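Hands down: Zirska puts its fingers up against the bathroom towel

Prunow, the household robotics outfit, has spent April finding out which of its robot hands is least bad at housework, and on Sunday it let a few outsiders in to watch. The contest was between two hands and the same pair of arms: the firm's older model, known as the Sampaio, and the newer Zirska, which has been promised to testers since before some of them joined.

The course is called Nultitico, a name that everyone uses and no one would own up to. It has 19 tasks, most of them the sort of thing a teenager is asked to do three times. A hand gets 3 tries at each. Points are taken off for dropping things, for hitting the furniture, and for what the score sheet calls "prolonged hesitation", a rule that would finish off most households before breakfast.

Much of the attention went to the bathroom jobs, where there is a washing machine on one side, a marble-topped vanity on the other and not a great deal of elbow room.

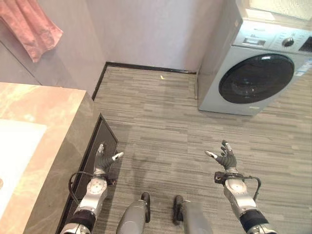
Both hands raised between the vanity and the washing machine.

"People want to see it pick up an egg," said Gonçalo Peixoto, who runs the trials and looked as though he had picked up a few himself. "An egg is easy. An egg keeps its shape while you are thinking."

His own interest is in the fingertips. The Sampaio has hard ones, good for knobs and handles and hopeless with anything that bends. The Zirska's are softer, and the firm has changed the controller as well, so that the fingers ease off when the arm meets something it did not expect. The engineers call this compliance. One of them admitted that the early version was so compliant it let go of everything.

Small objects have a table to themselves, with marks to aim for.
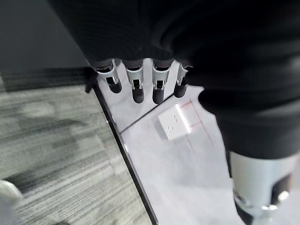 The table work is scored on how close the hand comes to its target before it closes, and it is slow going for spectators. A good attempt and a bad one look much the same until somebody reads out the number. The log for the month stood at 2461 attempts by the time the tea arrived, and Mr Peixoto said he had watched more of them than was good for him.

Cloth is another matter, and the towel has become something of a celebrity. It counts for more points than any other task on the course, and the two sides of the office have been arguing over how straight is straight.

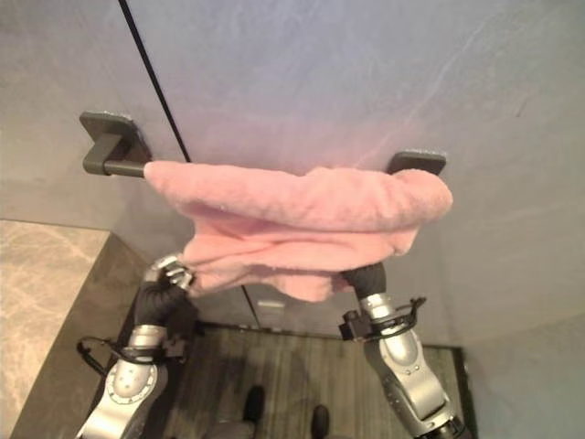
Under the present rules a towel need only hang without touching the floor, a standard that several of the visitors said they would be glad to introduce at home. A stricter version, with matching corners, was tried for a week and dropped after complaints from the people doing the measuring.

Prunow says the Zirska must score 70 points on the full course before it replaces the Sampaio. It would not give the current figure. The kitchen tasks come next, starting with the cutlery drawer.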